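Urkden Missing Persons Review Group
Minutes of the meeting held 2020-09-12 at the Bondton Street rooms

In the chair: Xiuying Cui
Minutes: Zhiqiang Bai
Apologies were received from the Skadton members, who were on the Du Lake search.

1. Minutes of the August meeting

Approved with one correction. Item 4 had the bus driver "confirming" the sighting at the Skadton depot. He did not confirm it. He said it could have been the same man. Z. Bai to change the wording in the copy on the website as well as the paper one.

2. The Du Lake case: where we are

X. Cui went through the timeline again. The last sighting that everyone accepts is the gas station receipt and the clerk who remembers the sale. After that there are three claimed sightings, and the chair said she would not put money on any of them. Two came in after the reward was announced and both describe the jacket from the flyer, which the family now say he had stopped wearing.

Z. Bai asked why the jacket is still on the flyer. No good answer was given. The flyer was copied from the first press notice and has not been checked against the family's later statement. Agreed that it comes off before any more are printed. There are 200 of the old ones left in the cupboard and they are not to go out.

3. Tip line

The tip line has taken 157 calls since it opened. The written summary calls this "a strong response." The chair objected to the phrase. Most of the calls gave no place or no date, and a good number were from the same two numbers. Z. Bai has sorted them and thinks 6 are worth a second call. Even those are thin. One is a dream.

It was proposed that callers be asked for a date, a place and how far away they were standing before anything else is taken down. Agreed, to start right away. There was some worry that this would put people off. The chair's view was that a caller who really saw something will be able to answer.

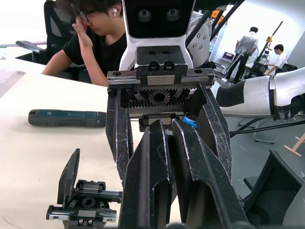
Grippers and twin-lens head, close up

4. Search of the east shore

A written report from the Skadton members was read out. They walked the shoreline path and the old quarry road and found a shoe, a tarp and a cooler. The shoe is the wrong size. The report goes on to say that the east shore "can now be ruled out." The meeting did not accept this. The path was walked once, in one direction, and the brush on the uphill side was not entered at all. The report is to be filed as a partial search, with a map showing what was covered and what was not.

Question from the floor: has the sheriff's office been told about the tarp? Nobody present knew. X. Cui to phone and get the name of whoever takes the message.

5. Offer from a psychic

A letter was received offering help for a fee of 175 dollars, with a discount for "serious groups." Declined. One member asked that the minutes show she would at least have heard the woman out. The minutes show it.

6. Online database entries

Z. Bai compared our page for the case with the other listings he could find. They give two different heights and three different dates for the phone going dead. He suspects they have all been copying each other, and in one place copying us, including our own typing mistake. His proposal was that every fact on our pages should carry a note of who told us and when, and that anything without a source be taken down until we have one.

Long discussion. Some felt this would leave very short pages. Z. Bai said a short page would be fine with him. Carried, with two against.

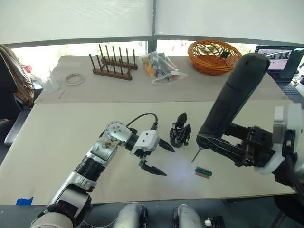 Two arms over the tabletop, one silver and white, one black

7. Family contact

The sister has asked that we stop sending her each new theory as it comes in. The chair said this was a fair request and that it should not have needed to be made. From now on one person writes to the family, and only with something that has been checked. X. Cui will do this until the next meeting.

8. Any other business

The key to the file cabinet is still missing. The spare works if you lift the drawer.

A podcast has asked for the full case file. Refused for now. They may have what is already on the website, and they should be told about the height problem before they read it out on air.

Actions
X. Cui: call the sheriff's office about the tarp; write to the sister
Z. Bai: August correction; new flyer text, to be seen by the family before printing; call back the tip line callers under item 3
Skadton members: map for the partial search

Next meeting to be set once the Skadton members are back.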